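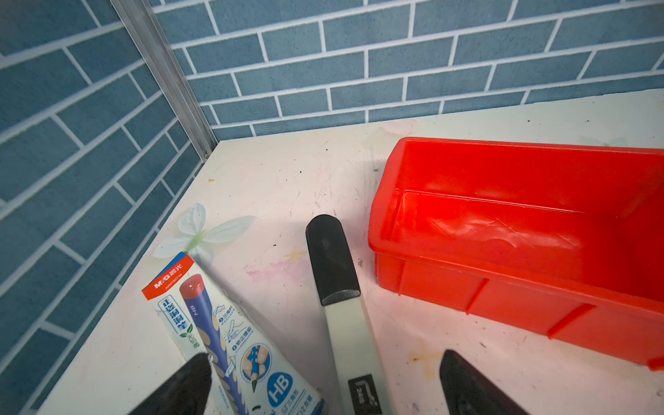
Bonjour à toutes et à tous,

Je réponds à Giuliana, dont je recopie le message :

> De : Giuliana Castaño
> Bonjour, je voudrais nettoyer ma table d'atelier, qui est claire, avec des motifs imprimés. Il y a des taches roses et jaunes. J'ai peur d'effacer les motifs avec un produit trop fort. Que conseillez-vous ?

Chez moi, le plateau est aussi de couleur claire, avec des papillons et des fleurs assez pâles, donc je comprends bien cette peur. J'utilise du savon noir, une cuillère pour 6 verres d'eau tiède, et un chiffon doux. Je frotte peu – les motifs n'aiment pas l'éponge verte.

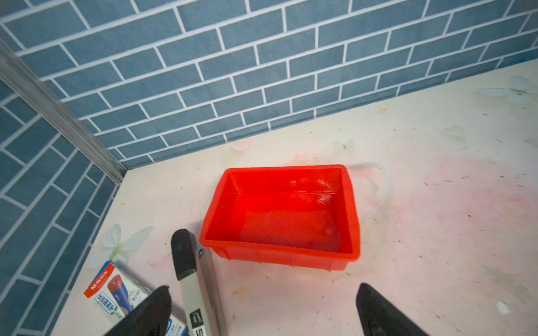 Faut-il retirer le bac rouge pour nettoyer ?
Je le retire toujours, et je le lave à part, dans l'évier, avec une brosse à vaisselle pour les nervures.

Pour les taches qui restent, Kimie Sasaki m'a proposé de l'alcool ménager. J'ai fait un essai dans un coin et j'ai attendu 30 minutes avant de continuer. 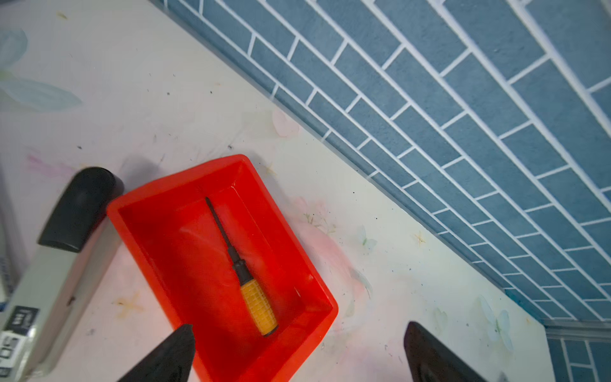 Après le séchage, je remets le bac à sa place et je range dedans seulement l'outil dont j'ai besoin ce jour-là. Le tournevis à manche jaune y reste souvent – je devrais lui trouver un crochet.

Si quelqu'un connaît la crème Gestden, je veux bien un avis avant d'en acheter.

Bien cordialement,
Alžběta Michalík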